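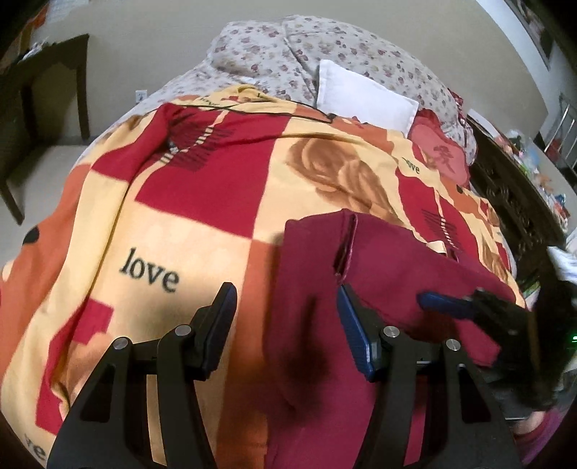

Kitby replied that the width readings were within tolerance when the grippers left the bench, and that any later error had to come from the way they were handled during recording. I have no quarrel with the first half of that statement. The second half is the subject of this post, which sets out the fault as I understand it on 1 January 2025.

Background

The Sesden recordings concern the handling of cloth on a made bed. An operator holds a gripper in each hand and works through a short task such as folding a cloth or moving it across a blanket. No robot arm is involved at this stage. The jaw width is logged alongside the video, and a policy is later trained on both. If the logged width is wrong, the policy learns to close at the wrong moment, and the error does not show itself until an arm is running.

The set in question holds 745 recordings. It passed our automatic checks without a single warning and was passed to Zindero for training.

The fault

In simulation, the trained policy repeatedly reported a closed grip before the fingers had come together. Our first assumption was a timing offset between video and log. A week was spent on that assumption, and I accept responsibility for the delay. The offset was measured and found to be correct.

I then compared the logged width with the video by hand, beginning with recordings in which the jaws stand wide open for a second or more. In the good recordings the logged value sits near its maximum. In the bad ones it starts there and slips downward over the course of the session, while the jaws in the video return to the same open position each time. The largest error I found was 14 mm. 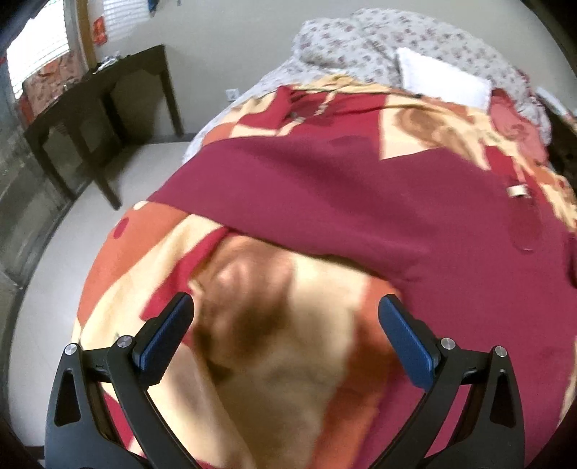 What we found in the log

The error appeared on one of the 2 grippers only. Some 40 recordings were clearly affected, all from the later part of long sessions. After a restart the reading was correct again, then began to slip as before.

Worn pivots were considered and ruled out, as play in a joint would not clear itself on a restart. The present view is that the zero point is updated during use whenever the firmware believes the jaws are fully closed. A thick fold of cloth between the fingers can be taken for a full close. Each such event moves the zero a little further. Aranda has reproduced the behavior on a spare unit with a folded towel.

Measures now in force

Automatic zeroing is switched off on both units. The operator closes the jaws on nothing at the start and end of every session, and the two readings are compared before the session is accepted. A difference of more than 2 mm means the whole session is set aside.

The affected recordings have been withdrawn from the training set. They have not been corrected, although a correction would be possible in most cases, and I would ask anyone holding an earlier copy to delete it. The replacement recordings are planned for February. Kitby has been sent the logs and the towel test, and has not yet answered.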